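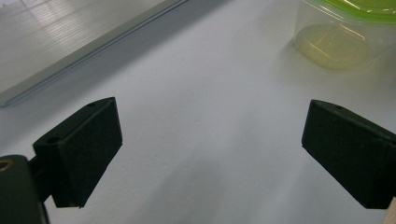
I love a good checklist, and the one I love most right now is a single page long. Solange Desjardins wrote it for people who record tasks with hand-held grippers, and I wish every group in our field would steal it!

The page asks for small things. Look at the finger pads before each session and swap them on a schedule, even if they still look fine. Write down who held the tool. Put liquids in a lidded container. Keep the failed attempts, and label them as failures. That last one makes people wince, but a robot trained only on clean grasps has never met a bad one.

We tried her rules on Selunetti, our kitchen set, in July. Out of 2,038 recordings, 18 had to be thrown out. On the set before it we lost 300, mostly over missing notes (nobody could say which pads had been on the fingers). I was thrilled, and a bit embarrassed at how little work it took.

Refugio Cisneros argues that written standards should wait until the hardware settles down. I see his point, and a rule that names a certain screw will age badly. But "record what you changed" will hold up on any gripper you like. Start with rules of that kind, three of them if a page feels like too much, and tape them up where people pick up the tool. Then let the folks doing the recording rewrite them. Ours already have, twice, and the page is better for it.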